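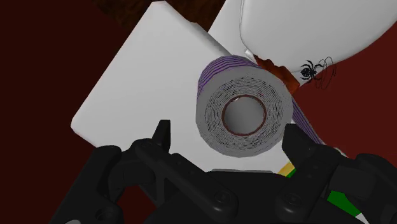 Divya Shetty wrote in the margin of the last edition that demonstrators should be told to stop being graceful, and the margin has been promoted to the main text.

4.2 Recording grasp examples in the simulator

1. Start the Anico session and load a cluttered layout. Tidy layouts teach the arm to expect tidy people.

2. Pick one target, such as the striped roll, and type its name before you move. Names chosen afterward tend to flatter the operator.

3. Bring the gripper in with the fingers open. Stop when the target sits between the fingertips, then close at the slow setting.

4. Lift, hold for 3 seconds, and press Save.

5. Reshuffle and repeat until the counter reads 145. Tea is permitted at any point except during step 4.

Note: Save the failed grasps too, marked "miss." The Nusdale set had 2,000 flawless examples and produced an arm that had no idea what to do after a fumble.

Note: Leave the spider in. It is part of the clutter, and it does not bite at this polygon count.

Caution: Do not drive the fingers through the background surface. The simulator allows it. The real table will take a different view.

Caution: Changing the camera view partway through an example voids that example. Delete it and start again at step 2.

Go to 4.3 to upload the session.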